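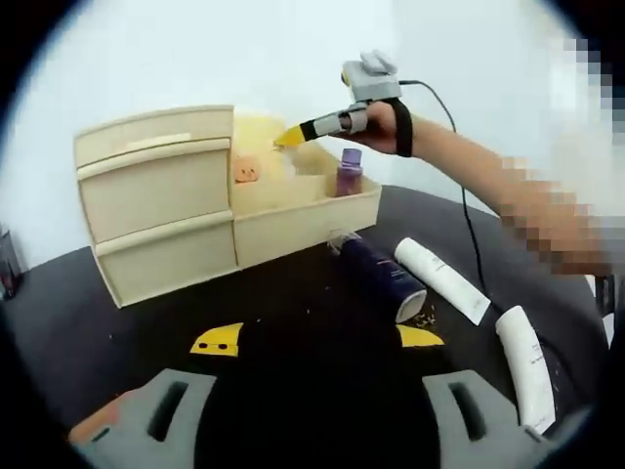

Small drawers, less clutter

Desktop organisers have been one of the most asked-about things in the shop since February, so we have given them a shelf of their own by the till at Hashmi. The range runs from single pen trays up to units like the one at the top of this item, in pale wood, with two closed drawers stacked on the left and an open tray beside them.

The drawers have no handles. You pull them by the lip along the top of the front, so nothing sticks out to catch a sleeve. They suit flat things – stamps, plasters, spare keys, the charging cable that otherwise lives on the floor. The tray is better for whatever you pick up every day. A small bottle will stand upright at the end of it, as the purple one does, and there is still room for a soft toy if you like company on your desk.

Before you buy, measure the spot where it will go. The Stikberg unit is 30 cm wide and needs a little more than that if it stands against a wall with a socket. On a round table, check the back corners as well as the front.

To clean the wood, use a dry cloth first and a barely damp one for marks. Please don't use spray polish on the Gresine pieces, as it leaves the drawers sticky. A rub of candle wax along the runners helps if they get stiff.

We have 60 Stikberg units in stock and a smaller delivery of the Trandeletti pen trays coming on Wednesday. Both can be put by for a week if you ring or ask at the counter. Old organisers in good condition can be left in the box by the door and will go on the swap table.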